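Against the Rounded Tolerance

Every drawing that leaves a small engineering office carries a block in the lower right corner, and somewhere in that block is a line that reads "unless otherwise specified." What follows the line is a default tolerance. In most offices it was typed once, years ago, by a person who has since moved on, and it has been copied forward with the template ever since. My argument is that this default does more to set the cost and quality of ordinary manufactured parts than any deliberate decision made on the same sheet, and that it should be treated as a design decision, with an owner and a review date.

I will start with what a default tolerance does. A dimension on a drawing is a target. The tolerance is the band around the target within which the part is accepted. A designer who cares about a particular dimension, such as the bore that takes a bearing, will write the band next to it. Everything else falls to the default. On a typical bracket or housing, the dimensions that get individual attention are a small minority. The others include the overall length, the spacing of clearance holes, the depth of a pocket that holds nothing, and the radius on an outside corner. They are all covered by a number that was not chosen with any of them in mind.

The trouble is the form the number takes. It is nearly always round in the unit system of whoever typed it. Five thousandths of an inch is common. So is a tenth of a millimeter. These values were attractive because they were easy to write and easy to remember, and for a long time they also matched what a decent manual mill would hold without much fuss. Neither fact says anything about what the part needs.

At Kelach, where I spent the first part of my working life, the default was five thousandths on any dimension given to three decimal places and ten on any dimension given to two. The rule was sound on paper. It let the designer signal intent by the number of digits. It failed when we moved to a new drafting package, which displayed three decimals on everything. A sheet metal cover that had been drawn with loose dimensions for a decade came back from its next revision with every bend location held to the tighter band. The drawing looked the same. The vendor's price went up, the reject rate went up with it, and it took us until October of that year to trace either one to a display setting.

We had 1,325 active drawings at the time. Manikandan Ramasamy, who ran the drawing office, sorted them by whether they had been opened since the change, and found that 600 had been. He then went through those by hand. I have never heard him complain about it, but I did notice that he retyped the title block himself afterward and locked the file.

There is a standard reply to this kind of story, and it deserves a fair hearing. It says that the default is a safety net. A tight net costs a little more but protects against the dimension that somebody forgot. If a designer leaves a critical feature untoleranced, a tight default may save the assembly, and a loose one will not. On this view the extra cost is insurance.

I think the reply misreads where the risk sits. A tight default applied to features that do not need it trains everyone downstream to discount it. A machinist who has called the office four times about an out-of-band corner radius, and has been told four times to ship it, learns that the band is soft. The fifth call, the one about the feature that mattered, is not made. Inspection learns the same lesson. Concession forms accumulate with the words "no functional effect," and at some point the phrase is being copied forward as automatically as the title block. The net has holes in it, and they are in places the designer does not know about.

Vasanthi Sundaram, who was in charge of incoming inspection at Arnley for most of the period I consulted there, kept a record of concessions by feature type. It was a plain spreadsheet with 2 columns that mattered: the feature, and whether the band that had been missed was written on the dimension or inherited from the block. The inherited ones dominated. She did not draw a conclusion from this in any report I saw. She did, however, stop measuring inherited dimensions on the first pass unless the part had a history, and put the time into the written ones. Her escapes went down. I would call that a tolerancing decision made by the wrong department, and made well.

A second reply is that process capability has improved so far that the question is out of date. Modern machines hold the old default without effort, so why loosen it? This is partly true for milled and turned parts of modest size in stable alloys. It is not true for castings, for molded plastics, for weldments, or for anything long and thin. Plastics are the clearest case. A molded part shrinks as it cools, and the shrinkage varies with wall thickness, gate position, packing pressure, and the batch of resin. It may go on moving for days. A default written for milled aluminum and applied to a molded part is a demand the process cannot meet, and the molder will either decline the job or quietly ignore the block. The good molders decline.

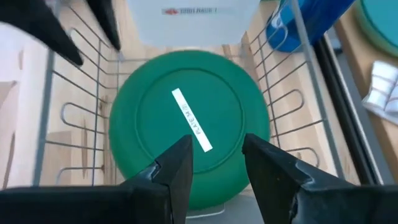
Viorica Vasić
Contributing writer, design and production

Household goods show what the alternative looks like. A plastic plate has one or two dimensions that a buyer would notice if they were wrong. It should sit flat, and it should stack with its neighbors. The outer diameter can wander a good deal before it troubles a cupboard or a dish rack, and the exact depth of the center is of no interest to anyone eating from it. A sensible drawing for such a part puts a flatness control on the foot, a profile on the surfaces that nest, and a wide band on the rest. Products made cheaply in large numbers tend to be toleranced this way, as the cost of doing otherwise shows up at once. Low-volume industrial parts are where the habit of the round number survives, since a few extra dollars on a lot of 100 pieces does not attract attention.

What should replace the habit? I do not favor abolishing the default. A drawing on which every dimension must carry its own band is slow to make and hard to read, and the important bands disappear among the unimportant ones. Some offices have gone the other way and put a general profile tolerance over the whole model, with tighter controls called out where needed. I think that is the right structure. It still leaves the question of the number.

My proposal has three parts. First, the default should be set by process, so that a casting template and a milling template do not share a block. Second, it should be set wide, at the loosest value the process will hold without any particular care, so that a missed band means something has gone wrong in the shop. Third, it should have a name beside it and a date, and it should come up for review in the same way a material specification does.

The second part is the one that meets resistance. When I put it to the design group at Virkomis, Sumathi Naidu objected that a wide default would expose every lazy drawing in the archive. She was correct, and I count it as the main benefit. A lazy drawing under a tight default is still a lazy drawing. Its omissions are paid for on each order and never recorded. Under a wide default the omission turns up at first assembly, once, and gets fixed on the sheet.

Her colleague Revathi Pillai raised a harder point. Old drawings refer to the old block, and parts already in the field were made to it. Changing the block under an existing part number changes the part, legally if not physically. I do not have a clean answer. The practice I recommend is to leave released drawings alone and to bring the new block in only at a revision made for another reason, with a stack-up check on any interface that had been relying on the inherited value. This is slow. An office with a large archive will be running both blocks for years, and it will need to mark clearly which sheet uses which.

There is a cost to that, and I would not pretend otherwise to a manager who has to staff it. The check takes a competent person some hours per assembly, and it produces no new product. What it does produce is a list of the dimensions the assembly depends on. Most offices I have worked with did not have such a list, and believed that they did.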